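When the clock and the screen disagree

Small studios that release on many devices at once have long treated timing faults as a matter for the final weeks of a project. At Postdale, a studio with 2 titles in release and a third in preparation, that practice ended after a difficult January.

The title concerned was Skalluren, a side-scrolling puzzle game in which players guide a lantern-bearer through a series of flooded halls. Its early chapters had been tested on the studio's own desktop machines, all of which drew the game at 60 frames per second. On older tablets, gates closed before the player could reach them. On newer telephones with faster displays, the same gates stood open long after they should have shut.

The cause was familiar to anyone who has worked on games of this type. Parts of the code moved objects by a fixed amount each time a frame was drawn. Other parts measured the time elapsed since the previous frame and scaled the movement to suit. Either approach may serve a simple game adequately. Mixed together in one program, they produced behaviour that varied from one device to the next, and in some cases from one minute to the next on the same device.

The usual remedy is to separate the simulation from the drawing. The game's rules advance in equal steps, whatever the display is doing, and the picture on the screen is drawn as often as the hardware permits. Where a frame falls between two steps, the position of each object is estimated from the steps on either side. The method is well documented and widely taught. Adding it to a game that is already half built is a different undertaking.

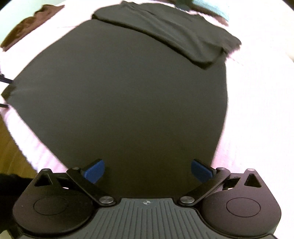
Visitación Segura

Postdale's programmers began by listing every routine that changed the position, speed or state of an object. The list ran to 900 entries. Many were trivial, such as the drift of dust in a background layer, and were left as they stood. The remainder were moved, chapter by chapter, into a single update loop under a new internal module named Fleris.

Fleris imposes few rules, but it imposes them strictly. No routine may read the system clock directly. No routine may alter the state of the game while a frame is being drawn. Random values used in play must come from a generator whose starting value is recorded, so that a session can be replayed exactly as it occurred. The last of these requirements met with some resistance, as several effects had been written with the language's built-in generator and had to be tuned again by hand.

Replays have since become the studio's principal testing tool. A recording made on one device is run on every other device in the test cupboard, and the final state of each hall is compared. Any difference is reported as a fault, even where a player would be unlikely to notice it. The comparison is handled by Manzano, a small program that runs overnight and leaves its report in the shared folder by morning.

The change has had its costs. Input now passes through a queue before it reaches the simulation, and early builds felt sluggish as a result. The delay was reduced by sampling the controls immediately before each step. Slower devices presented a further difficulty: when a step took longer to calculate than the time it represented, the game fell steadily behind and tried ever harder to catch up. Fleris now limits the number of steps permitted in a single frame and allows the game to slow down instead.

Opinion within the studio remains divided on how much of this work should be carried into the next project. Some favour adopting the module in full from the first day. Others regard it as too rigid for early prototypes – when rules are rewritten daily and most code is thrown away – and would prefer to introduce it once the main mechanics are settled.

A revised build of Skalluren was sent to outside testers on March 28, 2025. It contains 10 chapters, all of them running on the new loop. The music system, which keeps its own time, is to be dealt with next.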